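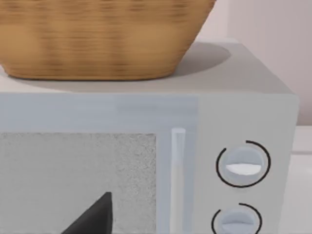

Tuning the right wrist view in Stusis

Quick notes, do these in order. Assumes Stusis is built and the kitchen level loads.

1. Load the scene with the microwave in it. Set render rate to 25, leave physics alone.

2. Park the right arm in front of the microwave door. Fingertip should show low in the wrist view, overlapping the door window. No tip at all = wrong mount offset, fix that first.

3. Run the Undness segmenter on the wrist stream. Check handle and knobs get seperate masks. Handle is pale on pale, so it merges with the door a lot. Drop the merge threshold to 3 and rerun.

4. Turn the wrist to a second pose, shadows and flat panels, not much texture. Shadow masks show up as solid objects? Turn on shadow reject.
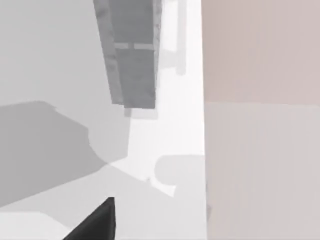
5. Export masks to Bodin. Gripper finger goes in the ignore list or the planner treats it as an obstacle and wont move.

6. Replay 23 frames, watch the mask IDs. If they flip, raise the tracker memory and go back to step 3.

Still flipping: clear the cache, restart Stusis.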